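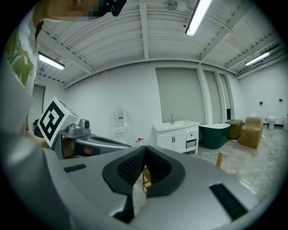 According to Alois Schnyder, a blind was either up or down, and any position in between was a sign of weak character. He told me this on the day I signed for the room, standing under the biggest of the windows with his hat on, and then he pulled the cord and demonstrated down.

"And up?" I said.

"Up is for October."

It was 11 September 2024. I know because the date is on the lease, in his handwriting, beside a clause about blinds. I had taken it for a joke. The lease ran to 4 pages and the blinds had most of one of them.

The room was over the old Widmer feed store in Rivstead, and I'd wanted it for years, mostly from the footpath. You could see the windows from the bakery. I had imagined light pouring in on a long table with me at the end of it, repairing chairs in an apron. I owned the apron. I had also imagined a ceiling with some plaster on it, possibly a rose, but the ceiling was corrugated, white, with trusses going across and fluorescent tubes that made everyone look as though they'd been recently told something. There was a small fan up there as well. It was a long way from anybody who might have been hot.

"Good strong tubes," said Alois. "You won't need the sun."

I asked him what the sun had done.

He looked at me for a while and said there had been a tenant from Jekusau, once, who kept the blinds at half. He left it there. He went down the stairs one at a time, holding the rail, and at the bottom he called up that the door stuck and I was to lift it, not shove it.

So I mended chairs under the tubes. It's quite possible to do. Cane looks green and glue looks grey and a customer who came up to collect a carver asked if I was feeling all right, but a joint is a joint. The blinds were a colour somewhere between a pond and a filing cabinet, and by the end of the first week I'd stopped noticing them in the way you stop noticing a neighbour's dog, that is, I thought about them constantly.

My sister came up with a thermos and said it was like working inside a fridge.

"With the door shut," she added. "Why don't you just open one?"

"It's in the lease."

"He lives out at Flosow. He'd have to have a telescope."

I said I was sure he had a telescope.

She went over to the widest one and took hold of the cord. I told her to leave it. I heard myself say that a blind was either up or down. She let go and gave me the look she gave our father when he started labelling the keys, and poured the tea.

The trouble was that I'd begun to see his point. The room with its blinds down was all one thing. You knew where you were. Outside it might be hailing or they might have knocked down the bakery, but inside it was always twenty past something on an overcast afternoon, and I got through a good deal of work. I did a rocking chair with no rockers. I did a set of bentwoods for the Anglican hall that had been painted so often they'd gone soft at the corners, like soap. I ate my lunch at the table, facing the door with its pale panel, and I didn't look at the windows, and I was proud of not looking.

Then Alois came to inspect. He did this without notice, there being no clause about notice. I heard the rail creak and had time to sweep some cane under the bench.

He walked along the windows with his hands behind him. At the last one he stopped and bent down, and ran a finger along the bottom of the blind where it met the sill.

"You haven't had them up."

"No."

"Not once?"

"It says October."

He straightened, which took some doing. "The last man had them up by the second morning," he said. "They all do. I come, I say something, they put them down again, I go home. It gives me a trip into town."

I said I was sorry. I didn't know what else to offer him. He sat down on one of the bentwoods, one that was glued and not yet ready to be sat on, and I didn't say so.

"What is it about the sun, though?" I said.

"My wife had the fabric in here. Bolts of it, up to there. It fades." He pointed to a place on the wall above my head where there was only wall. "She sold up the business in, well, a good while back. You could put the blinds up now. There's nothing to fade."

"There's the clause."

"Yes," he said. "There's the clause." He seemed cheered by it.

We sat on. The bentwood made a small noise, thought better of it, and held. After a bit he asked what I charged for a seat, and I told him $151 for cane, less for rush, and he said that was robbery and he had 2 at home that wanted doing. I said I'd fetch them from Flosow. He said no, he'd bring them in himself, separately.

On the first of October I lifted the door, put the thermos down and pulled the cord of the big one. It went up a foot and jammed. I tried it gently, then with language. It wouldn't go up and it wouldn't come down, and the sun came in underneath in a strip, over the floor and the legs of 5 chairs, and showed me a great deal of dust.

I rang Alois and told him it was stuck at an in-between position.

He said he'd be there in half an hour.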